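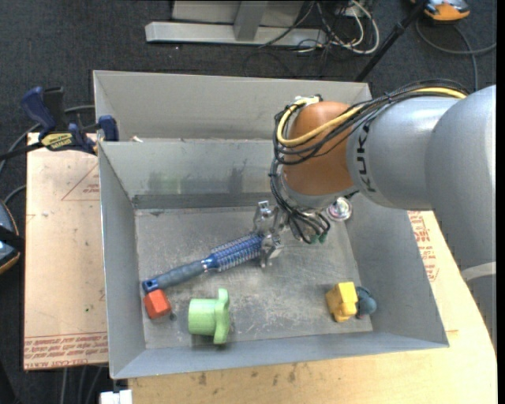
The KUKA over its bin, with the cables looped around the wrist.

I get more mail about cables than about anything else on this page, so I'm putting all my cable and bin habits in one spot. They come from looking after a single picking cell in our shop at Daltthorpe, and some of them will suit your setup and some won't (write and tell me which!).

Power off and locked before your hands go anywhere near the wrist. I put the key in my pocket, too, and it stays there until I'm done.

Leave slack, but look at where it goes. Our bundle of thin black cables comes along the top of the arm, bows out around the wrist joint and drops down to the tool, and the thicker yellow one takes the same route. The first time I dressed it I pulled everything nice and snug and felt very pleased with myself. Then I turned the wrist to its far end and heard a tie pop. Now I jog the arm slowly to both ends of every joint, with the ties only finger tight, and snip the tails last.

The other side of that is loops that hang too low. Mine dip below the wrist, close to the tool, and I keep an eye on them every time the arm goes down near a wall. If you find a shiny patch on a cable jacket, something is rubbing. Wrap the patch with spiral wrap if the jacket is sound, and replace the cable if you can see any color underneath.

Hose fittings: push in, tug back, listen. I do mine every 45 picks when the hoses are new and after that once a week. Soapy water on a small paintbrush finds a leak faster than my ears do these days.

Clamp the bin! Ours has an Irwin bar clamp on the edge with the pad against the inside of the wall. Before that, the bin crept over a tiny bit at a time and I spent a whole afternoon in September re-teaching points that were perfectly fine. Draw a pencil line on the table along one side of the bin and you'll spot a shift right away. Put the clamp on a side the arm doesn't cross, and tell the software it's there.

For test picks I like odd household stuff. A round hairbrush is wonderful - long handle, awkward bristle end, and it never lies the same way twice. Blocks are good for a warm-up. Skip anything you'd be sad to see scratched.

Scuffs on the bin floor I leave alone. Smears I wipe off with a damp rag and a drop of dish soap, then dry, and I run a fingertip (gloved) along the corners for crumbs and chips.

Natnael Endale wrote in to ask how long all this takes. A weekly look is nine minutes for me, and redoing the cables from scratch is 55 if the coffee is good. He also wanted to know if I grease the gripper joints. A dab on a cotton swab, wipe off the extra, done.

Next time I'll get into labeling connectors, so dig out your masking tape.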